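Idahosa Community Hall -- Kitchen and Serving Area
Monthly Safety Inspection, May
Inspected by: Hala Kettani
Reviewed by: Mohcine Benmoussa

Item 1. Exits and aisles
Result: Pass
Comment: Both exit doors open fully from the inside. The aisle behind the serving counter was clear at the time of inspection.

Item 2. Fire extinguisher
Result: Pass with comment
Comment: Gauge in the green zone, pin and seal in place. The inspection tag is faded and must be replaced by Dronutel at the next service call.

Item 3. Hot water at hand sink
Result: Fail
Comment: Water ran for 3 minutes without becoming warm. Work order 530 has been opened. The sink may not be used for food handling until the order is closed.

Item 4. Tables and serving surfaces
Result: Pass with comment
Comment: Surfaces are smooth and free of chips. Cloths used in the serving area are to be kept clear of burners and warming units at all times, and should not hang low enough to catch a foot or a cart wheel.

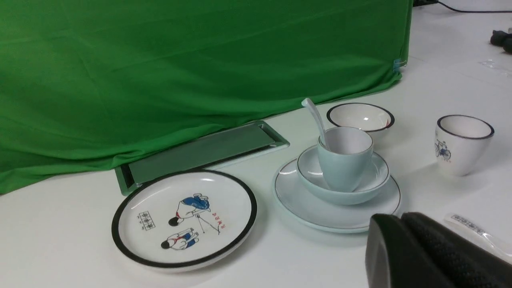

Plates with cracks or worn rims are to be removed from service and recorded in the breakage log. The log was last signed in March; monthly signatures are required.

Item 5. Electrical cords and outlets
Result: Fail
Comment: The cord on the Kiteo warming unit is frayed near the plug. Unit tagged out of service. Extension cords are not permitted as a permanent supply -- this was also noted last month.

Item 6. First aid kit
Result: Pass
Comment: Contents complete. Burn dressings are within date.

Item 7. Floor
Result: Pass with comment
Comment: One loose tile by the storeroom door. Trikus to reset it.

Follow-up: Items 3 and 5 are to be corrected and reinspected by Friday.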